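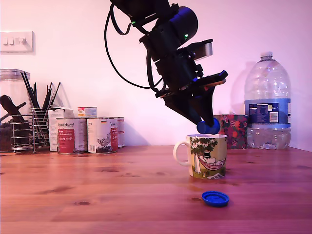
*사진: Kelly Medeiros*

## 머그컵 커피 얼룩 제거제, 진짜 돈 주고 살 물건인가요

**회색머그** · 2020년 5월 22일

요즘 주방용품 쪽에서 Trurine 얘기가 부쩍 많이 보이길래 한번 물어봅니다. 컵에 가루 한 스푼 넣고 뜨거운 물 부어두면 커피 때, 홍차 때가 싹 없어진다는 그거요. 한 통에 만 원이 훌쩍 넘던데 성분표를 보면 첫 줄이 과탄산소다, 둘째 줄이 탄산소다, 그다음이 구연산나트륨이랑 향료입니다. 이거 마트에서 파는 과탄산소다하고 뭐가 다른 건가요?

판매 페이지에는 "도자기 유약층을 보호하는 특수 배합"이라고 적혀 있는데 무슨 배합인지는 한 줄도 없습니다. 문의를 넣어봤더니 "영업 비밀"이라고 하고요. 저는 이런 답이 오면 일단 안 믿는 쪽입니다.

써보신 분들, 과탄산소다랑 나란히 비교해 보신 분 계시면 좀 알려주세요. 체험단 후기는 사양합니다.

---

**밤샘홍차**

저는 Trurine 씁니다. 체험단 아니고 제 돈으로 샀어요. 하루에 밀크티 두세 잔 마시는데 컵 안쪽 갈색 띠가 한 번에 없어졌습니다. 과탄산소다는 안 써봐서 비교는 못 해드리지만 만족합니다.

---

**회색머그**

> 과탄산소다는 안 써봐서 비교는 못 해드리지만

그럼 과탄산소다로도 한 번에 없어졌을 수 있는 거잖아요. 따지자는 건 아니고 제가 궁금한 게 딱 그 부분이라서요.

---

**밤샘홍차**

그렇긴 하네요. 그래도 계량스푼 들어있고 냄새 덜 나는 건 편해요. 저한테는 그 값어치는 합니다.

---

**유약쟁이**

공방에서 그릇 굽습니다. 유약 보호 어쩌고 하는 문구는 걸러 들으세요. 제대로 구운 유약은 유리질이라 과탄산소다에 잠깐 담근다고 어떻게 안 됩니다. 문제 되는 건 금박, 은박 두른 컵이나 유약 위에 그림 올린 컵인데 그런 건 Trurine이든 뭐든 알칼리 세제에 오래 담그면 안 좋아요. 판매 페이지에 정작 그 주의사항이 없더라고요.

그리고 때가 자꾸 같은 자리에 끼는 컵은 안쪽에 잔흠집이 났을 가능성이 높습니다. 철수세미 쓰신 적 있으면 그거예요. 흠집은 세제로 못 고칩니다.

---

**소금한꼬집**

베이킹소다 + 식초 하세요. 거품 올라오면서 때가 들려서 나옵니다. 저희 집은 어머니 때부터 이걸로 다 했어요.

---

**회색머그**

그 둘 섞으면 서로 중화돼서 남는 게 거의 소금물 비슷한 거 아닌가요? 거품은 이산화탄소고요. 보기에는 일하는 것 같은데.

---

**소금한꼬집**

이론은 모르겠고 닦이니까 쓰는 겁니다. 안 닦이면 몇십 년을 왜 썼겠어요.

---

**유약쟁이**

닦이는 건 맞아요. 녹기 전 베이킹소다 알갱이로 문지르는 효과입니다. 식초는 빼고 물만 조금 묻혀서 반죽처럼 문질러도 똑같아요. 식초는 반찬에 쓰세요.

---

**소금한꼬집**

ㅋㅋ 식초 한 병 굳었네요. 그래도 저는 섞을 거예요.

---

**남쪽베란다**

궁금해서 직접 해봤습니다. 똑같은 흰 머그 2개에 진하게 내린 커피를 부어놓고 17일 동안 헹구기만 하면서 썼고요, 하나는 Trurine, 하나는 마트 과탄산소다. 물은 같은 주전자에서 따랐고 가루 양도 저울로 맞췄습니다. 30분 뒤에 둘 다 하얘졌어요. 남편한테 어느 게 어느 건지 맞춰보라고 했는데 못 맞췄습니다.

차이라면 Trurine 쪽이 가루가 고와서 빨리 녹긴 합니다. 과탄산소다는 바닥에 좀 남아서 한 번 저어줬어요.

---

**밤샘홍차**

물 온도는 재셨어요? 설명서에는 60도라고 되어 있던데요. 너무 뜨거우면 효과가 떨어진다는 말도 있고.

---

**남쪽베란다**

온도계는 없었고 끓이고 나서 조금 식힌 물입니다. 같은 물이니까 비교에는 상관없다고 봤는데, Trurine이 특정 온도에서만 월등하다고 하시면 그건 제가 확인을 못 한 게 맞아요.

---

**회색머그**

컵 두 개로 결론 내리기는 저도 조심스러운데, 그래도 이 글타래에서 처음 나온 비교 자료네요. 감사합니다. "특수 배합"이 마트 가루를 이겼다는 증거는 아직 하나도 못 봤습니다.

---

**Cauã Miranda**

한국어가 서툽니다, 이해해 주세요. 저는 Mivaton 알약형을 13개월 썼습니다. 한 알 넣으면 끝이라서 좋았는데 작은 에스프레소 잔에는 한 알이 너무 많습니다. 반으로 자르면 부서집니다. 지금은 그냥 가루를 삽니다. 때 빠지는 것은 똑같습니다.

---

**유약쟁이**

한국어 잘하시는데요. 알약형은 텀블러용으로 나온 크기라 잔에는 과합니다.

---

**컵모으는사람**

저는 반대 의견 하나 적을게요. 다들 성분이 같으니 같은 물건이라고 하시는데, 대용량 과탄산소다 사서 습기 먹여본 분들은 아실 겁니다. 2킬로짜리 사서 반도 못 쓰고 돌덩이 됐어요. 소포장으로 끝까지 쓰는 게 저한테는 더 쌉니다. 저는 Vandley 스틱형 쓰는데 여행 갈 때 숙소 컵 닦기에도 좋고요.

---

**회색머그**

그건 포장값이라고 하면 저도 수긍합니다. 포장값을 "유약 보호 기술"이라고 부르는 게 싫은 거예요.

---

**컵모으는사람**

그건 저도 싫어요. 근데 Vandley는 그런 말 안 써놨습니다. 그냥 "컵 세정용"이라고만 되어 있음.

---

**하양고무장갑**

지나가다 한마디만. 뭘 쓰시든 뚜껑 닫아두지 마세요. 과탄산소다 넣은 텀블러 뚜껑 꽉 잠갔다가 펑 하고 열려서 싱크대 상부장까지 다 튀었습니다. 산소가 계속 나와요. 그리고 락스랑 같이 쓰지 마시고 알루미늄 컵에도 안 됩니다. 검게 변해요.

---

**밤샘홍차**

헉 저 텀블러 뚜껑 닫고 흔들었는데요...

---

**하양고무장갑**

운 좋으셨네요. 다음엔 열어두세요. 고무 패킹은 따로 빼서 그릇에 담그시고요.

---

**소금한꼬집**

그러니까 베이킹소다가 안전하다고 했잖아요.

---

**회색머그**

Trurine 고객센터에서 두 번째 답변 왔습니다. "자체 시험에서 일반 세정제 대비 우수한 결과를 확인하였습니다"라고 하네요. 일반 세정제가 뭐냐고, 시험 조건이 뭐냐고 다시 물어봤습니다. 답 오면 여기 붙일게요. 그 사이에 저는 마트 과탄산소다 작은 봉지로 하나 샀습니다.

---

**남쪽베란다**

작은 봉지 어디서 파나요? 저희 동네는 큰 것만 있던데.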